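About Us

Pristirau Pantry School
Home cooking and food storage, taught in small groups in Wornton

Welcome to our page. My name is So-yul Baek and I am the founder of Pristirau Pantry School. I would like to tell you how the school started, what we teach, and what you can expect if you join a class with us.

How the school began

I came to Wornton as an adult, with two suitcases and very little knowledge of the food here. In my mother's house there was a cold room behind the kitchen, and everything had its place in it: radishes in sand, dried peppers in paper, jars of soybean paste on the floor where it was coolest. In my first apartment in Wornton I had one refrigerator and one cupboard. Every week I threw away food, and I was ashamed of it. I did not know that the potatoes should not live beside the onions, or that the tomatoes lost their taste in the refrigerator.

My neighbor at that time was Mrs. Lim. She had cooked for a school cafeteria for most of her working life and she knew how to keep food for a long time without any special equipment. She taught me in her kitchen, in the evenings, and I wrote everything down in a blue notebook. After some time other people from our building asked if they could come also. Her kitchen could hold four people if one of them stood in the doorway. So we rented a room on the ground floor of the old Trorusari building, which was a fabric store before, and this is where the school still is.

The name Pristirau is the name of the street where Mrs. Lim grew up. She did not want the school to carry her own name, so this was our agreement.

What we teach

Our subject is the ordinary pantry. By this I mean the food which people buy every week, and what happens to it between the store and the plate. We are not a chef school and we do not give a professional certificate. A student who finishes the basic course can plan a week of meals, store fresh vegetables in the correct way, cook dry beans and grains without fear, and make simple pickles which are safe to eat.

We have 2 courses.

The basic course is called The Working Pantry. It covers storage, shopping lists, grains, beans, soups and the use of leftovers. It is good for people who live alone for the first time, for new parents, and for anyone who moved here from another country and finds the grocery store confusing, as I did.

The second course is called Through the Seasons. It follows what the farms near Wornton are selling, and the program is different each time. In spring we work with leafy greens and young onions. In August we have so much produce that the lessons usually finish late. In fall we turn to squash, cabbage and apples, and in winter we make pickles, stocks and slow dishes. You do not need to take the basic course first, but many students tell me that they were glad to do so.

How a class goes

A class has up to 48 students on our list for the season, but they are divided into small groups, so that each person has a place at the table and can touch the food. I believe very much in touching the food. A person can read that a ripe melon is heavy, but it is necessary to hold a light one and a heavy one to understand it.

Each lesson starts with tea and a short talk. Then we look at the vegetable or grain of the day, raw, before any cutting. We smell it, we compare a fresh one with an old one, and we discuss the price. After this we cook, we eat together, and we wash the dishes together. Please bring an apron and a container with a lid. Knives and cutting boards are in the room. If you prefer your own knife, wrap it well for the trip.

I teach most of the lessons in English, and I can explain in Korean when it is helpful. Mrs. Lim is retired now, but she comes for the pickling lessons and she will taste your cabbage and give her opinion. It is a strong opinion. Please do not be afraid of it.

Our recipe collection

The blue notebook has grown. We now keep 500 recipes and storage notes in the school, written on cards, in two wooden drawers by the entrance. Many were brought by students from their own families. If a recipe comes from a student, the name of the family is on the card, and we do not change the recipe even when two cards disagree. For rice porridge we have several cards which disagree completely, and all of them are good.

Students may copy any card by hand. We do not photograph them, because several families asked us not to.

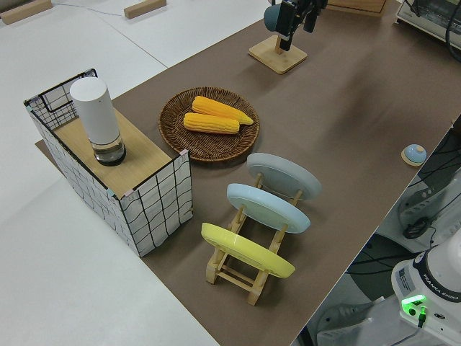

The lesson which students ask about most often is the summer vegetable lesson. Corn begins to lose its sweetness soon after it is picked, and so we ask our students to buy it on the day of cooking if they can. If it must wait, leave the husk on, put it in the refrigerator, and do not wash it before. Once the husk is off, as with the two yellow cobs in the wicker basket, I would plan to cook the corn the same day. A kernel should feel full when you press it, and the color should be even from one end to the other. The bare cob also has a use after the kernels are cut away. Boil it in water with an onion and a little salt, and you will have a light stock for soup.

Where our food comes from

We buy from the farm stands outside Wornton when they are open, and from the regular grocery store when they are not. I do not want to teach with ingredients which my students cannot find or cannot pay for. For this reason you will not meet rare mushrooms or expensive oils in our lessons. If a recipe needs something unusual, we always write a second choice on the card.

The peels and stems which we cannot use go to the compost bin in the yard of the Trorusari building. In spring the neighbors take the compost for their gardens, and sometimes they bring us herbs in return.

Joining us

New groups are formed at the start of each season. To ask for a place, please write to us through the contact page and tell us your name, which course you would like, and any allergy you have. Allergies are very important for us to know before the first lesson, also the small ones. If the group is full, we will put you on the waiting list and write to you when a place opens.

Visitors are welcome to see the room and look through the recipe cards. Please ring the lower bell at the side door, because the front door belongs to the dentist.

So-yul Baek
Founder and teacher, Pristirau Pantry School

Page updated 18 November 2020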